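The lunch line at Zedel used to start with gloves. Nineteen people stood along a steel counter in Padudthorpe, stacking bread and greens from six in the morning, and I was one of them for two summers. My wrists still remember it!

So I went back on a Monday to see how things go now that the robot arms have moved in. The plant sends out 700 lunches a shift, up from 200 in my day, and the first thing I noticed was that people were talking to each other. We never did. You couldn't lose your place.

Most of the old crew are still there, though the job is different (and so are the arguments). They teach, they check, they wipe down, they fuss over lettuce. One woman told me she misses the rhythm of it. Another said she'd quit before she went back to the counter. The pay went up a little, the breaks got shorter, and there's a grumpy note about that taped to the fridge.
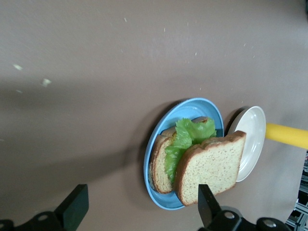 Bread, lettuce and a blue plate beyond the gripper's fingers at Zedel.

I asked if I could make one by hand, for old times' sake. They let me. It took forever, and I ate it in the parking lot.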